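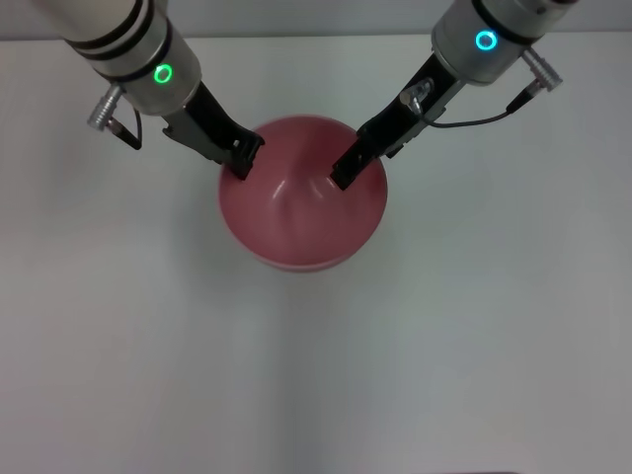
Open Day at the Trelitz Hall: Frequently Asked Questions

We received many questions by e-mail after the announcement, and the same ones come back at the desk in the entrance. I have collected them on this page. If your question is missing, please write to us and I will add it.
Last updated: 27/10/2024

WHAT IS SHOWN

What will I see at the two-arm table?

Two robot arms work over a white table with a bowl. It is a small task if you compare it with the big machines in the other part of the hall, but many visitors stay longest at this table. The arms have to share one object and one small space, and for a robot this is much harder than it looks to us. A member of the team stands next to the table during each demonstration and tells you what the arms are trying to do.

Why a bowl? Can it not do something more useful?

We hear this question very often, and it is a fair one. A bowl is round, it is smooth, and it has a thin rim. There is no handle and no corner, so the gripper has to find the rim and come to it at a good angle. A shiny inside also gives reflections, and reflections can confuse a camera. When a robot can manage a bowl well, many things in the kitchen become easier to try.

Why is the table so bare?

For this demonstration we want visitors to follow the arms and the bowl and nothing more. We also have a table with many objects on it, but it is used for the longer workshop in the afternoon and you need a place on the list for it (see "Tickets and times").

Do both arms always work together?

No. In some parts of the demonstration both grippers go to the bowl, and in other parts one gripper is at the rim and the other keeps its distance over the table. Please watch the arm which is not holding anything as well. Visitors often think that it is switched off, but deciding where to wait is also part of the work. If it waits in the wrong place, it is in the way when its turn comes.
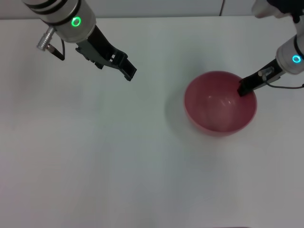

What do the green and the blue lights mean?

The ring on the left wrist is green and the ring on the right wrist is blue. Visitors ask if one of the arms has an error. On our table the colors only help us to tell the arms apart when we talk about them, so you will hear the team say "green arm" and "blue arm". An error is shown on the operator's screen and not on the wrist.

Is somebody controlling the arms with a remote control?

In the first part of the demonstration, yes. Fouad Zerouali moves the arms himself from the operator's seat, and you can compare his movements with the movements at the table. In the second part the arms run with the program that our group calls Findau, and Fouad takes his hands away from the controls. He says it aloud each time, so that everybody knows which part they are watching.

How did Findau learn the movements?

From recordings. Members of the group carried out tasks by hand control, and the program was trained on these recordings. For the bowl tasks we used 1,341 of them. We do not say that this is a large number. Other tasks needed up to 2,000 before we were content to show them to the public, and two tasks are still not shown at all.

What happens if the robot makes a mistake?

Then you will see a mistake. The bowl may slip, or an arm may stop before it arrives. We do not hide this and we do not repeat the demonstration behind a curtain until it works. The operator puts everything back to the start and we try again. Please do not help the robot by pushing the bowl closer, even if it is tempting!

SAFETY AND CHILDREN

How close may I stand?

Up to the yellow line on the floor, please. From there you can see the fingers of the grippers well. If the arms are stopped and the operator invites you, you may come closer for a short time.

Can my child touch the robot?

Not while it is running. At the end of each demonstration the arms are stopped, and children may look at a loose gripper which we keep on a separate table for this purpose. They can open and close it by hand. Children from 8 years can also try the operator's seat with a simple exercise, if a parent stays with them.

My child is afraid of loud noises. Is it a problem?

The two-arm table is quiet. The conveyor at the other end of the hall is louder, and it has a warning tone when it starts. If you enter by the side door you come directly to the two-arm table and you do not need to pass the conveyor.

TICKETS AND TIMES

Do I need a ticket?

Entrance is free and you can simply come. Only for the afternoon workshop you need to register, because the room is small. When the list is full we keep a waiting list, and we write to you if a place becomes free.

How long does one demonstration take?

Please plan twenty minutes for the two-arm table, with the questions included. The next start time is written on the board beside the entrance. If you come in the middle, you can stay for the beginning of the next one.

Can I come with a school class?

Yes, but please write to us before. Mohcine Saber organizes the visits for schools and he will propose a time when the hall is less full. Teachers receive a sheet with tasks for the class. It exists in an easy and a more difficult version.

I cannot come. Will there be another open day?

The next one is planned for May. The exact day is not fixed yet – please look at this page again after the new year. The bowl demonstration will be on the program again, together with a new one about folding cloth if it is ready in time.

PRACTICAL QUESTIONS

May I take photos and videos?

Yes, for private use, and without flash. A flash can disturb the cameras of the robot, and then the arm may stop. Please do not photograph other people's children.

Where can I eat something?

The Ait Brahim bakery has a stand in the yard with coffee, tea and filled bread. Food and drinks stay outside the hall, please, also when the cup has a lid.

Is the hall accessible with a wheelchair?

The side door has no step. At the two-arm table there is a reserved place at the front, on the side of the operator. Ask at the desk and we will bring you there before the demonstration begins.

In which language are the explanations?

In English. Several members of the team also speak French or Arabic, and you can ask your question in these languages after the demonstration. They will translate the answer for the others if it is of general interest.

I have a technical question. Whom can I ask?

For questions about control and training, the best moment is directly after a demonstration, when Fouad is still at the table. Longer questions you can leave on paper at the desk with your e-mail address. We answer all of them, but it may take a few weeks.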